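**Film club notes, 19 May 2022**

Quick one this month, typing this between shifts so forgive the mess. Main thing: *Okabe* is finally coming to us. Prints are sorted, rights are sorted, projector has been serviced. One screening, doors at the usual time, back entrance because the front steps are still being redone.

For anyone who missed the January email, *Okabe* is Noemi Sala's second feature. Her first was *Juven*, the ferry one, which a lot of you hated and a few of you still bring up at the bar. This is a warmer film. Funnier too. A retired piano tuner named Okabe gets a letter meant for somebody else and decides to answer it. That's the plot. The rest is him walking around a port town trying to work out what sort of person would have gotten that letter in the first place.

I saw it at a tiny press show, 20 seats, bad coffee, and laughed out loud at a scene where two men try to agree on the price of a used accordion. Goes on for ages. Neither of them plays. You keep thinking she'll cut away and she doesn't. 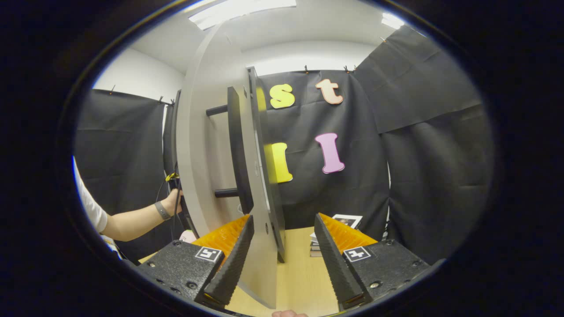

Anyway. Seidu Aidoo in the lead. If you only know him from the cop series on Pruko you're in for a surprise, he barely raises his voice here. There's a long phone call near the middle, all his side of it, and he does most of it with his eyebrows. Sala holds on him the whole time. I've now seen the film twice and I still don't know who is on the other end. My guess is his brother. My wife says the landlord. Come and argue.

What I didn't like so much: the music. Too much of it, mostly strings, and it turns up right when a scene is doing fine by itself. The ending also wobbles. There's a boat (of course there's a boat, it's Sala) and a speech that says out loud what we had figured out half an hour before. She's such a patient director up to then that you wonder if somebody made her put it in. Small complaints. I'd still take it over almost anything else we've had this season.

The look of it is lovley. Shot in winter with hardly any extra light, so the interiors are nearly brown and then somebody opens a door and the whole room goes white. Please sit toward the middle if you can, the side seats wash out the dark scenes and this one has plenty.

Supporting the feature we have *Darnel*, a short, no dialogue, a man repainting a bus shelter. I know. Trust me on it. It's there to settle everyone down and let the latecomers find a chair, though if you're one of the latecomers you will be sorry you missed the bit with the dog.

Practical stuff. The room holds 200 and we sold out the last Sala, so don't leave it to the night. Members book first, general sale after that. Mailing list is now up to 317 which is nice, but it does mean the old "just turn up" system is finished. Tickets come by email. Phone screen is fine at the door, no need to print.

Subtitles are on for the whole thing, including the English bits. We asked for that version specially after the trouble with the last one, where half the room couldn't follow the market scene and let me know about it afterwards. At length.

Bar opens before and after. Not during. If you bring a drink in, put it under your seat and not on the arm, the new ones slope.

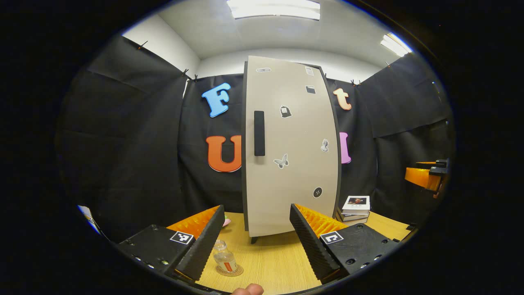
**Do I need to have seen *Juven* first?**

The two films share a town and one minor character, the woman who runs the ticket kiosk, but the stories are separate and you won't be lost. If you do want to watch *Juven* beforehand, the club has a disc to lend, just reply to this email and I'll put you on the list.

Couple of other things. Discussion afterwards will be in the small room this time, chairs in a circle, half an hour or so and then we get thrown out. Last month we spent most of it on whether the sister was lying and never got to anything else, so I'd like to start with the film's first ten minutes and work forward. We'll see how long that lasts.

Also, suggestions for the fall season are open. Two titles per member max. Please check the film can be rented before you send it, I spent a whole evening chasing one that only exists as a tape in somebody's archive. No more heist movies for now, we have a pile. Comedies very welcome, we're short of them, and anything under 90 minutes goes to the top of teh list.

Send them by reply, title and director in the subject line.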